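Notebook, thin-object grasping, hand-held tool
10/05/2019
Present: Thijs Groen, Fenna Martens, me (Roos De Graaf)

Question for today: does the width estimate hold when the thing between the pads is a thin stick held upright? On the Kostadgate set the width error looked fine for cups and boxes and was bad for anything narrow. Ilse thinks the marker fit is at fault. Thijs thinks it is pad compression. Both predict a bias in the same direction, so the old data can't separate them.

Setup. Tool unchanged from last session, blue ridged pads on both fingers. Wide lens, fixed exposure. Moved from the bench to a kitchen with a patterned tablecloth, mainly to give the tracker more texture near the jaws. Red floral print on white. Tracker likes it. It does not like the window side, where the image blows out and the features die whenever the tool yaws that way. Kept exposure fixed anyway, changing it mid-session would spoil the comparison.

Procedure. Stick starts flat on the cloth. Operator closes on it, lifts, rotates to upright, holds still, then lowers and opens. No regrasp allowed. If the stick swings in the pads during the rotation, keep recording and mark the trial as slip. Calibration sweep (fully open, fully closed, nothing in the jaws) before the first trial and after the last.

Result. 14 trials. Nine usable from start to end. Four lost tracking during the rotation, all of them on the yaw toward the window. One thrown out, Fenna started before the sync flash.

Total over the nine usable trials: 3975 frames after trimming. Width during the hold is stable within a trial, so noise is not the problem. Between trials it moves, and it moves with squeeze. Trials where Thijs gripped hard read narrower than trials where Fenna gripped lightly, same stick, same orientation. Marker fit residual is flat across all of them. That favors pad compression. I would not call it settled, because operator and squeeze are confounded here. Should have swapped operators halfway and forgot.

The two calibration sweeps agree, so no drift in the linkage over the session. I had half suspected the guide rods after the knock last week. Crossing that off.

Slip. The ridges help when the stick lies across them and do little when it lines up with them. Most of the slips came at the end of the rotation, when the long upper part of the stick is fighting the pads. Grasping nearer the middle would help, but then the lower end catches the cloth on the way down. Left it low. The policy will have to cope with off-center grasps in any case.

Problem for labeling: with a second stick lying on the table under the jaws, the segmenter from the Zonda branch merges the two. It takes the held one and the lying one as a single object whenever they line up in the image. Lies wants to fix this with a depth prior. I would first try masking everything below the fingertips, which is crude but needs no retraining. Tang export is not affected, it only reads pose and width.

To do
- repeat with operators swapped, squeeze set by a stop on the trigger
- blind down on the window side, redo the rotation trials
- Ilse to rerun the marker fit on the thrown-out trial, the images are fine even if the sync is not
- ask Urberg for the harder pad material, same ridge pitch
- fingertip mask, before Lies starts on the depth prior

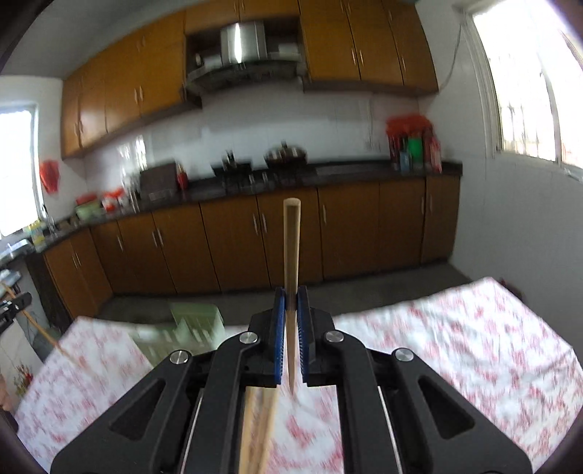 Raw files are copied to the group drive under today's session. Width traces are not smoothed, leave them that way until the swap trials are in.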